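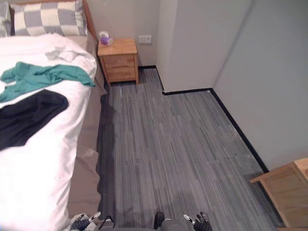 Eylül findet, ich solle Rui Prata endlich in Ruhe lassen, der Mann habe Liebeskummer und ein Recht darauf, sich auf einer Bühne danebenzubenehmen. Das kam gestern um halb zwölf nachts als Sprachnachricht, vier Minuten lang, im Hintergrund lief sein zweites Album. Soviel zur Unabhängigkeit der Quelle.

Antigoni Sarantis, im Februar

Für alle, die ein geregeltes Leben führen und deshalb nichts mitbekommen haben: Rui Prata hat in der Flunby-Halle 93 Minuten auf sich warten lassen, ist dann im Bademantel erschienen und hat die Trennung von Evangelia Gavalas bekannt gegeben. Die stand zu dem Zeitpunkt in der Kulisse, weil sie als Überraschungsgast für das Duett gebucht war. Die Überraschung ist also gelungen. Gesungen hat sie trotzdem, beide Strophen, seine und ihre, und er saß daneben auf einem Lautsprecher und hat genickt wie ein Prüfer beim Seepferdchen.

Ich war nicht da. Ich hätte da sein können, aber die Karten im vorderen Block kosteten 300 Euro, und für das Geld kann ich mich auch zu Hause von jemandem sitzen lassen. Ich habe das Ganze also aus wackligen Handyvideos zusammengesetzt, in denen vor allem fremde Hinterköpfe zu sehen sind und eine Frau, die immer wieder »Nein, Rui, nein« ruft. Sie ist für mich die heimliche Hauptfigur des Abends.

Seitdem läuft die Maschine. Sechs Stellungnahmen in 14 Tagen, ich habe sie alle gelesen, ich bin ja krank. In der ersten war es eine »künstlerische Setzung«. In der zweiten war es die Erschöpfung. In der dritten bat das Management um Respekt für die Privatsphäre zweier Menschen, von denen der eine sie gerade durch eine Beschallungsanlage gejagt hatte. Die vierte handelte zur Hälfte vom Bademantel, der stammte nämlich von Vilmont und kommt im Frühjahr in den Handel. Da bin ich kurz aufgestanden und habe mir ein Brot gemacht.

Nummer fünf war von ihr. Ein einziger Satz: Sie wünsche Herrn Prata gute Besserung. Herrn Prata! Nach drei Jahren, einem gemeinsamen Hund und dieser furchtbaren Parfümwerbung am Strand. Ich habe selten etwas so Kaltes gelesen, und ich habe einen Handyvertrag gekündigt. 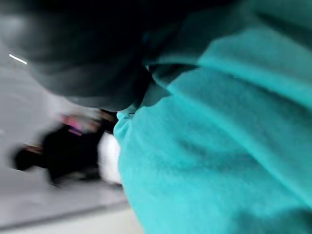
Viel Türkis.

Die sechste kam heute früh. Er »habe verstanden«, steht da, und werde die Tour fortsetzen, das Duett singe ab sofort Efthymia Konstantinidis. Wer das letzte Album kennt, weiß, dass auf dem Lied über die falsche Frau (Nummer acht, das mit der Mundharmonika) im Hintergrund genau diese Efthymia Konstantinidis die hohen Töne macht. Ich sage dazu nichts. Die Foren sagen genug dazu, und zwar in Großbuchstaben.

Mich ärgert gar nicht mal die Trennung. Menschen trennen sich, auch solche mit Zähnen wie aus dem Katalog. Mich ärgert der Bademantel. Irgendwer hat ihn vorher gebügelt — man sieht die Falte am Ärmel in fast jedem Video —, und seit ich diese Falte gesehen habe, glaube ich ihm keine einzige Träne mehr. Eylül sagt, ein guter Bademantel habe von Natur aus so eine Falte. Wir haben das vorerst vertagt.

Die Karten für den Zusatztermin sind übrigens weg. Eylül hat zwei. Ich habe noch nicht zugesagt, aber ich habe nachgesehen, wann der letzte Zug zurückfährt.

3 Kommentare

Spanos
Ich war in der Halle, Reihe ziemlich weit hinten. Von da sah es aus wie ein Mantel, wir dachten alle, ihm ist kalt.

Trovent
Der Hund bleibt hoffentlich bei ihr???

Eylül Yurt
Es war der dritte Song auf dem ERSTEN Album, nicht das zweite, wenn du mich schon zitierst. Und der Zug geht um 23:14.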